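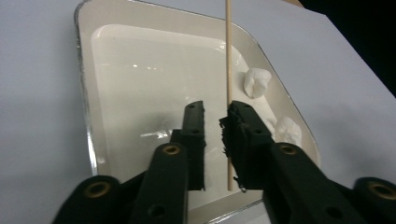
Figure 1. Handheld gripper with a wooden dowel between the fingers, over the white tray.

Search this site Search Projects Reports Workshop bookings

Handheld Parallel Gripper: Build and Bench Trials
Shoaib Tanoli and Esben Laxdal
Tornport shared workshop, project report

14 shares 2 comments

1. Purpose

The aim was to build a hand-operated gripper that can hold thin round stock and small soft items without changing fingers. The same jaw and linkage are meant to go on the Skastari arm next term, so the handheld version had to use the same mounting pattern. Work was done in the evenings at the Tornport workshop, apart from the final printing, which was done at Laxdal's flat.

2. Construction

The linkage arms and finger carriers are black plastic, printed in two batches. Each pivot runs in a brass-coloured bushing. In the first version the pins ran straight in the plastic and the holes went oval after a short period of use. The bushings were pressed in by hand with a bench vice. One arm cracked during pressing and was reprinted with a thicker wall.

The fingers are drilled with small round holes so that they can be moved along the carrier or swapped. The two fingers are of different widths. The narrow one goes into tight spaces and the wide one gives a larger backing surface. Both are faced with black foam, fixed with contact adhesive.

The trigger spring came from a broken Bonodon clamp. It is stiffer than the design called for and makes the grip tiring to hold closed.

3. Bench trials

Trials were run over a shallow white tray with a metal rim. The test items were a thin wooden dowel and white cotton-like lumps. The dowel was to be gripped upright near its lower end. The soft lumps were to be lifted from beside the tray wall, where the linkage has the least clearance.

The cycle test was set at 4000 closures, with an inspection every 100. Play at the pivots was measured with a feeler gauge at each inspection. No change was found in the bushed joints.

The foam did not last as well. The pad on the wide finger is torn and frayed along its inner edge. Tearing was first noted at the inspection after 300 closures. We put this down to the wide finger meeting the dowel before the narrow one, so that its pad takes most of the rubbing. The closing point should be re-centred before new pads are fitted.

4. Remaining work

Replace the foam with a denser sheet. Fit a softer spring. Repeat the cycle test with the Lei driver board and a small motor in place of the trigger. The board is due in December. Drawings are in the project folder under revision 2.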